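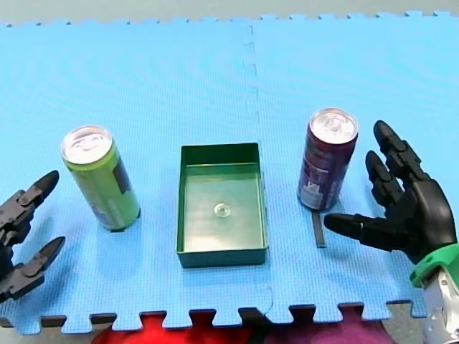
Two cans, one tray and a pair of robot hands on the practice mat.

How Does a Robot Put a Can on a Tray?

Putting a can on a tray is easy for you. Your eyes find the can, your hand closes around it, and you set it down without thinking much about it. A robot needs help with every part of that job. In our club, students learn how to give it that help.

A robot arm has joints, like your shoulder, elbow and wrist. Inside the joints are motors. When a motor turns, that part of the arm moves. The hands have joints too. Look at one of your own fingers and bend it slowly. You will find three places where it folds. A robot finger made in segments folds in much the same way.

Before the hand can pick up a can, it has to be in the right place. If it is too far to one side, the fingers close on air. If it comes in too fast, it can knock the can over. Tall, slim cans are harder than short, wide ones, because they tip more easily.

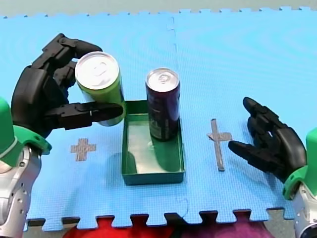
Toltico Student Robotics Club, Beginners' Group

Now the purple can is standing in the tray, and the left hand has hold of the green one. One finger arches over the top of the can and the thumb goes underneath. The right hand is open and holds nothing. When two arms work over the same tray, they must not bump into each other, so students have to plan where each arm will be.

There are gray tape marks on the mat, one on each side of the tray. Tape is a good way to mark a spot on a work surface. If you want to try the same move twice, you need to know where you started the first time.

How hard should a robot squeeze?

A drink can has thin sides. Squeeze too hard and it dents. Squeeze too lightly and it slips. You can feel this in your skin, but a robot only knows what its motors and sensors tell it. Students start with a light grip and make it a little stronger each time.

What do students write down?

Each try gets one line in the notebook. The line says which can was used, which hand moved, and what happened. Last May the beginners' group filled 43 pages with 224 tries. Tries that go wrong are written down too.

Try it at home

You need an empty can, a tray and a partner. Put on a blindfold. Your partner is the programmer and you are the robot. The programmer may only use these words: left, right, forward, back, up, down, open, close. See if you can get the can onto the tray in 12 commands. Then trade places.

Words to know

Joint: a place where two parts meet and can bend or turn.
Motor: a machine part that makes other parts move.
Sensor: a part that measures something, such as light or pressure.
Grip: the way a hand holds an object.

Page updated 3/20/18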